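Hisby 抗议事件编码软件评测：字段设计扎实，合并逻辑仍需人工把关

做街头抗议研究的人大多经历过同一个阶段：用电子表格记录事件，一行一条，日期、地点、诉求、参与人数、警方反应各占一列。记录少的时候够用。等到同一场集会被多家媒体分别报道，人数口径互相冲突，地名又有两种以上的拼写，表格就很难维护了。Hisby 针对的是这个环节。它是一款本地运行的事件编码软件，由 Diltard 发行，主要用户是研究机构、地方媒体的数据组和人权记录团队。

评测所用的是桌面版，安装在一台普通办公笔记本上。测试材料是 Matar 地区一组地方新闻报道，近1000篇，语言为阿拉伯语、英语和少量法语，内容涉及水价上涨、教师欠薪、选区重划引发的集会和罢工。这批材料此前已经由人工编过码，可以拿来对照。

安装与导入

安装包不需要联网激活，许可文件放进指定目录即可。导入支持纯文本、网页存档和扫描件，扫描件的文字识别要另装组件，本次没有测。网页存档的导入质量取决于页面结构，正文与相关链接混排的页面常把侧栏标题一并带进来，需要手工删。软件保留原始文件的校验值，每条编码记录都能回到来源文件的具体段落。对于日后可能被用作证词附件的材料，这项功能应当算必备，同类软件里做得完整的不多。

导入时可以指定来源类型：通讯社、地方报纸、政党声明、工会通告、社交平台帖文。来源类型影响后面的冲突提示，建议一开始就设好，后补要逐批改，界面没有提供全局替换。

编码字段

默认模板共28个字段，其中16个必填。必填项包括事件起止时间、行政区划、行动形式、组织方、诉求类别、对象机构、人数下限与上限、是否出现强制驱散。人数拆成上下限两格，这个设计值得肯定。报道里写“数百人”，编码员填的是区间，并且必须从下拉列表里选择依据：记者估计、组织方说法、警方说法、编码员推算。我们的旧表格只有一个数字，后来几乎无法还原它是谁的说法。

诉求类别采用两层结构。上层是经济、选举、司法、少数群体权利等大类，下层可以自定义。问题出在一场集会有多个诉求的情况。Hisby 允许勾选多个下层类别，却只允许一个上层类别作为主诉求，导出后的频次统计以主诉求为准。教师罢工中途加入反对选区重划的口号，主诉求究竟算经济还是选举，两位编码员给出的答案不同，软件没有留下记录分歧的位置，只能写进备注。

强制驱散的字段偏粗。选项有“无”“有，未见伤亡报道”“有，有伤亡报道”和“不明”。使用的手段没有单列，催泪弹、水炮、成批拘捕都归在同一项下面。拘捕人数有独立字段，获释与否没有。持续跟踪拘押情况的团队需要自建扩展表，扩展表可以和主表关联，但不参与一致性检验。

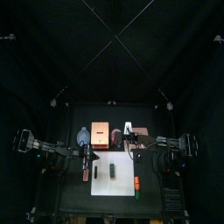 白色砧板，右下角外侧是一根玩具似的胡萝卜，左右各有一条机械臂。

重复事件合并

这是 Hisby 宣传较多的功能，也是本次测试花时间最多的部分。软件根据时间、地点和诉求给候选记录打分，超过阈值的成对列出，由编码员决定合并、关联或忽略。阈值可调，默认值偏松。以默认值跑完整批材料，候选列表很长，其中不少是同一城市同一天的两场不同集会，诉求大类相同，组织方不同。把组织方的权重调高后列表明显变短，但也漏掉了几组真正的重复，原因是不同报道对组织方的称呼不一致，一篇写工会全称，另一篇只写“教师们”。

合并之后原记录不会删除，而是转为附属记录，字段冲突以并列形式保留。撤销合并也可以做到，时间戳和操作者都在日志里。这一点优于 Stosa。Stosa 的合并是覆盖式的，后写入的值取代先写入的值，除非事先手动导出快照。两款软件的匹配准确度在我们的材料上差别不大，差别主要在出错之后能不能查回去。

跨日事件的处理需要注意。静坐持续多日，Hisby 默认按日拆分，再用系列编号串起来。统计“事件数”时如果没有切换到系列视图，一次长期静坐会抬高整个地区的数值。切换按钮在导出窗口的第二页，导出文件的表头也不注明采用了哪种口径。把图表交给编辑部之前应当核对一遍。

地名与转写

内置地名表到县一级，村镇需要自行补充。Matar 的几个镇有殖民时期旧名和现行名，软件允许设别名，但别名不区分时段。选区重划以后，同一个镇前后归属不同选区，只能新建一个地点条目来表示，查询时两者不会自动归并。研究选举争议的人会频繁遇到这个问题。

阿拉伯语界面基本可用，从右到左的排版在双栏校对模式下偶有错位，数字区间的上下限会左右颠倒显示，存储值没有错。中文界面尚缺，中文文本可以正常导入和检索，分词效果一般，检索短语时最好加引号。

编码员一致性

软件可以随机抽取一部分材料分配给两名编码员，互相不可见，完成后给出逐字段的一致率。我们照此做了一轮。时间、地点和行动形式的一致性较好，诉求类别次之，人数依据最差。分歧集中在报道本身没有交代消息来源的情形，一名编码员倾向选“记者估计”，另一名选“编码员推算”。软件附带的编码手册由 Omar Fakhoury 执笔，对这类情形只有一句说明，要求“以文本明示者为准”，没有规定文本未明示时的默认选项。各团队需要自己写补充规则，并且在开始编码之前定下来。

手册其余部分写得清楚，尤其是罢工与罢市、集会与游行的区分，给出了判定顺序，边界情形也有举例。索引做得差，按术语查不到对应小节，只能翻目录。

安全性

项目库可以整体加密，口令遗失后无法恢复。人员姓名字段默认隐藏，导出时需要单独勾选，并弹出确认框。备注字段不受这条规则约束，编码员若把受访者姓名写进备注，会随常规导出一起出去。评测中特意试过，没有任何提示。对于有被追诉风险的当事人，这是一个实际隐患，目前只能靠内部规范约束，或者在导出后对备注列另行检查。

多人协作通过共享项目文件实现，没有服务器端。同一时间只允许一人写入，其他人只读。小团队尚可接受，轮班编码的团队要排时间。

性能与稳定性

本次材料规模下检索没有明显延迟。合并候选的计算较慢，运行期间界面无响应，进度条不更新，容易误判为死机。测试期间发生过一次异常退出，重启后自动恢复到最近一次保存，丢失的是正在编辑的一条记录。自动保存的间隔可以在设置里缩短，默认值偏长。

导出格式有逗号分隔文本和关系型数据库文件。前者在含有阿拉伯语备注时要注意编码选项，选错以后用电子表格软件打开会是乱码。数据库文件结构规整，字段名与手册一致，接后续统计脚本没有遇到障碍。

适用对象

已有编码手册、至少两名编码员、材料以文字报道为主的团队，可以直接采用。以视频和图片为主要证据的记录工作不适合，Hisby 只能把影音文件作为附件挂载，不能按时间点标注。仅做单一事件梳理的记者用不到其中大部分功能，表格加规范命名的文件夹足够。

从 Stosa 迁移过来的用户应先拿一小批数据试导。字段映射向导能识别大部分列，人数列除外：Stosa 的单一数值会同时写入下限和上限，依据一栏留空，而该栏在 Hisby 中为必填，整批记录会停在“未完成”状态，需要逐条补填后才能进入统计。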